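Dollitz: bench recordings and shift notes from a computer refurbishing shop

README, last touched December 21, 2023

Hi! I'm Emanuel Tudose and I look after this dataset, together with Gilles Carré, who wrote most of the sync code and gets the credit when the timestamps line up. If you only want the field list, scroll down to "What's in a recording." If you want to know where the data came from and what it was like for the people who work next to the arms all day, start right where you are, that part is longer and I like it better.

Where it was recorded

Asamoah is a refurbishing shop in Dridumitz. Offices and schools send in old desktop towers, the shop opens them, pulls and tests the parts, and puts working machines back together. I was a bench tech there before I was anything else (I still have my own screwdriver in the second drawer, please leave it alone). The arms came in July. Before that, every latch, every connector and every stick of memory was done by hand, and a good day was a day when your thumbs didn't hurt by lunch.

The dataset has 473 recordings. Of those, 300 are teardown work: reaching in, freeing a latch, lifting a part out. The rest are assembly, mostly seating memory and reconnecting cables. Alongside them there are 200 shift notes written by the people at the benches, in their own words, lightly cleaned up for names and swearing.
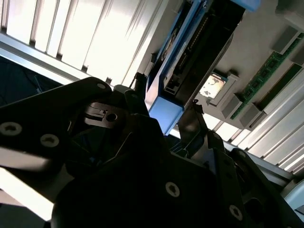 Wrist view inside a tower, with the gripper finger just short of the blue drive cage and two memory modules in their slots.

Who does what now

Five of us work the benches. Our two most experienced hands are Lăcrămioara Gavrilă and Virgil Gavrilă, and between them they wrote more than half of the shift notes. Gebhard Schwaiger runs the floor and decides what goes to an arm bench and what stays manual.

When the arms were announced, the worry was pretty simple: are we going to be standing here watching a machine do our job badly? For the first weeks, yes, a bit. The arm would creep toward a latch, stop, back off, creep in again. Virgil wrote in one note, "I could have stripped the whole case and had my coffee." We left that note in. We left in all the grumpy ones, and if you use the notes for anything, please don't filter them out to get a nicer picture.

What changed after that was slower and harder to put in a table. The arm benches took over the part of the work with the most repetition, the same cage, the same latch, the same reach over and over. What stayed with people is the stuff where you need to look at a machine and have an opinion about it. Is that capacitor bulging or is it just a bad angle? Somebody zip-tied this cable to the wrong thing, do I cut it? Lăcrămioara does nearly all of the fault finding now, and she got a pay grade out of it, which took a lot of arguing and which I'm still happy about.

There's a cost too, and I'd rather you read it from me. Talking at the benches dropped off. You used to work across from somebody and chat while your hands did their thing, and now one person sets up the part fixture, steps back, and watches a screen. Three of the notes say almost the same sentence about that, written weeks apart by different people. Gebhard moved the benches closer together in the fall and that helped some. Rotation helped more: you do a half shift at an arm bench, then you swap to manual.
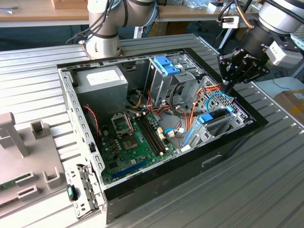 The other big thing is pace. With hand work you set your own, and if your back was stiff you slowed down and made it up later. An arm doesn't know about your back. In the beginning the bench software put up a message whenever it was waiting for a person, with a timer running next to it, and people hated that timer so much that Virgil covered it with a sticker. Gilles took it out the same week. We kept a log of the waiting times for a short stretch and then deleted it. It isn't in the release, please don't ask for it. I know it would be useful for throughput modeling. It was also a stopwatch on my coworkers, and they never agreed to a stopwatch.

How a recording gets made

An operator from the shop picks the tower, lays it open on the bench and chooses the task from a short menu. Recording starts when the operator says so and stops when the operator says so, and either of those can be a little late, so expect some dead time at both ends. Gilles has a trim script for it but I'd suggest looking at a few untrimmed ones first. You see the hesitation, the second attempt, the bit where the arm comes in too shallow, and if you care about how people and arms share a bench, those are the good parts.

Tasks are chosen by the operator and never assigned by me. That means the mix is lopsided! People picked what the day's pile needed, plus what they were curious about. There's a run of memory work in there that exists purely because Lăcrămioara and Virgil had a bet going. (She won. The stake was a tray of pastries and we all benefited.)

What's in a recording

Bench view: video from a fixed camera by the workspace.
Wrist view: video from a small camera at the gripper. Orientation changes with the wrist, so up is not up. Don't rotate it to look nice unless you rotate the poses too.
Arm state: joint positions, gripper opening, commanded and measured.
Task label: picked by the operator from the menu.
Outcome: done, partly done, given up, or stopped by a person.
Operator remark: free text, optional, often blank, sometimes the best thing in the whole recording.

"Stopped by a person" is its own outcome and I'd ask you not to fold it into failures. Sometimes the person saw a cable about to snag. Sometimes they just didn't like the look of it. Both are judgment calls, and judgment calls are what the job is now, so they deserve their own column.

The shift notes

Most are in Romanian or German, and each has an English translation done by one of us. The translations are friendly, not literal. Where a word had no good match we left the original in brackets. Names are swapped for role labels, except where the writer asked to be named. Every writer read their own notes again before release and could pull any of them for any reason, no questions. A handful got pulled. I didn't ask why and I'm not going to guess.

A few themes come up a lot, in case you're searching: hands (less sore), eyes (more tired), boredom, pride when a hard latch comes free, being blamed for the arm's mistakes by people outside the shop, and what to teach a new hire. That last one bothers me personally. A new person used to learn the inside of a tower by taking apart a whole pile of them. If the arm gets the pile, where does the new person learn? For the moment our answer is that every new hire spends their first stretch on manual benches only. Gebhard fought for that one and won it.

Known problems

Light. The benches are lit from above and metal parts glare, especially fins and shields. Some of the wrist views are blown out in patches.

Cable labels. We started out labeling cables by color in the remarks and then gave up, so the early recordings are wordier than the later ones.

Clock drift. The Jundton server that stored the first batch had a clock that wandered. Gilles corrected it, but if you find a recording where the gripper closes a hair before the command, it's from that batch. Drop us a line with the recording number and we'll fix it in the next release.

Case types. We see whatever people send us, and they send us a lot of the same kinds of office towers. A model trained only on this will think the whole world has blue plastic latches.

Operators. Five people, one shop. Please don't write "workers feel" anything based on five people who eat lunch at the same table.

What you can and can't use it for

Research on handling parts, on shared benches, on training, on how work gets divided up: yes, please, and send us what you find, the folks at the benches like reading it (or having it read to them over lunch, loudly, with comments). Rating, ranking or timing individual operators: no. Trying to work out who wrote which note: also no. If you publish with quotes from the notes, use them whole. A half sentence from Virgil can be made to mean nearly anything.

Credit

Cite it as Dollitz and list the bench staff as authors along with Gilles and me. They're in the citation text in the order they asked for, with Lăcrămioara Gavrilă first. We had one reviewer ask us to move them to the acknowledgments and we said no thanks.

Changes in this release

Added the operator remarks that were missing from the assembly recordings. Fixed two wrong outcomes that Gebhard spotted (both said "given up" and he was pretty insulted, he'd finished them). Redid the translations of the earliest notes. Trim script now leaves a longer lead-in by default.

Still on my list: matching shift notes to recordings from the same shift, where the writer is okay with it. Virgil has said yes already. I'm asking the others after the holidays.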